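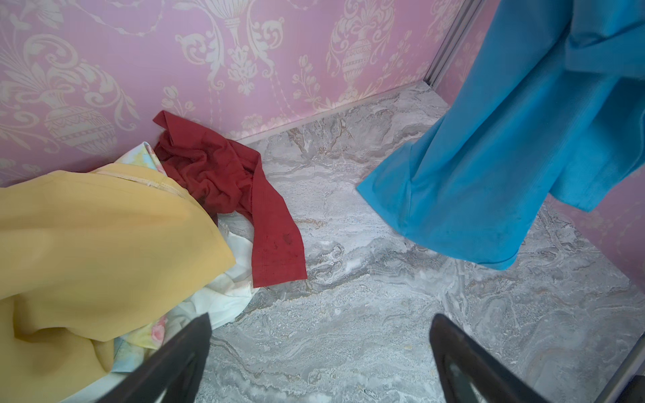
Pink damask wallpaper over a grey marble-patterned floor.

Zetham brings back the patterned room with Fanumow, a new wallpaper collection for ordinary houses

LELELVILLE, March: I'm Adel Soliman, I started Zetham in my mum's dining room, and I'm very happy to say that our new wallpaper collection, Fanumow, goes on sale this month. There are 18 designs in it. Every one of them has a pattern you can see from the other side of the street, and I make no apology for that!

I know a press release is supposed to be written by somebody else and have me popping up in it saying I'm "thrilled". We tried that with the last one and my sister said it sounded like a bank. So you're getting me this time.

Why now

I've been hanging paper since I was 17 and for most of that time people have asked me to take it down. Out came the borders, out came the flowers, out came the flock in the hall, and on went the grey paint. I did a great deal of grey paint (it paid for the van, so I'm not complaining). Then a couple of winters ago the phone calls started to change. A woman in Rawat had found a scrap of old damask behind a wardrobe and wanted to know if I could get her enough to do the whole bedroom. I couldn't. The firm that printed it had shut before I was born. But I took the scrap home and pinned it over my desk, and that was really the start of all this.

Over the next year I went round with a folder asking customers if I could photograph whatever was left in their cupboards and under their stairs. I ended up with 284 old patterns. Some were lovely, some were horrible, and a few were so faded that I was mostly guessing. We sat with them spread out on the floor at Zetham and kept the ones that made us want to redecorate straight away.

What's in the collection

Damasks, mainly, and then stripes, trailing leaves and a couple of small sprigs for people who'd like to start gently. The colours are the bit I've fussed over most. There's a proper bottle green, a brown like strong tea, a yellow that took me nine goes to get right, and several pinks. I love a pink room. People think of it as a nursery colour, but put it in a north-facing sitting room with the lamps on at four o'clock in the afternoon and everybody looks as if they've had a nice holiday.

All the papers are paste-the-wall. That means you brush the paste on the plaster and hang the dry length straight from the roll, so you don't need a pasting table, and you don't get that awful moment where a soggy strip folds itself over your head. The surface can be wiped with a damp cloth. I wouldn't scrub it, and I wouldn't put it right behind a cooker, but hallways and downstairs loos are fine.
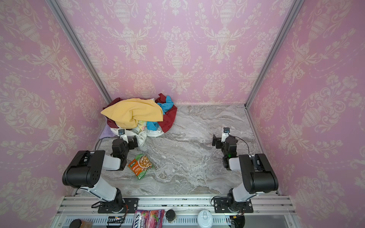 The question I get asked more than any other is whether a big pattern will make a small room feel smaller. My own view is that a small room is small whatever you do to it, so you may as well enjoy being in there. The best box room I ever papered was barely wide enough for a bed, and we took a huge leafy damask over all four walls and straight across the chimney breast. The owner's teenage son moved into it the same evening and gave up the bigger room! If you're nervous, do the whole room anyway. One papered wall and three plain ones always looks to me as if the money ran out.

Corners are the other worry. Old houses don't have straight ones, and a pattern that runs in columns will show you exactly how wonky yours are. Never try to wrap a full width round an inside corner. Measure into the corner at the top, the middle and the bottom, take the widest of those, add a little bit, cut your length to that and then start the next piece with a fresh plumb line. The pattern won't meet perfectly. It never has in any house I've worked in, and by the time the curtains are up you'll have forgotten where the join is.

Large repeats do use more paper, so please order by the repeat and not just by the size of the wall. Our longest drop in Fanumow means you'll lose a fair bit off each length, and I'd much sooner you rang and asked than found yourself two strips short on a Sunday night. Check the batch number on every roll before you open any of them too. Keep one spare at the back of a wardrobe. Somebody in Rawat may thank you for it one day.

Prices and where to see it

Rolls are £40 each, the same for every design and every colour. We did talk about charging more for the big damasks, as they take longer to print, but I didn't want anyone picking the sprig because it was cheaper when they really wanted the urns. Samples are free and they're a decent size. Tape one up, leave it there for a few days and look at it in the morning and again at night before you make your mind up.

You can see the whole lot hanging in full lengths at our shop in Lelelville, and the stockist in Rawat will have the sample books by the end of the month. We're also opening late on Wednesday for a hanging evening, from half past six. I'll be papering a corner in front of whoever turns up and answering questions while I do it, so come and watch me get paste on my sleeves. It's free, there's tea, and you don't have to buy anything. Bring a photo of your room and its measurements if you'd like me to work out how many rolls you need.

For editors

Zetham designs and sells wallpaper from its shop in Lelelville. We also still hang it, in Lelelville and Rawat, though the waiting list is longer than I'd like. Cuttings of all 18 designs can be posted to newspapers and magazines on request, and I'm happy to talk on the phone most days. Before nine is best, as after that I'm usually up a ladder. Ask for Adel.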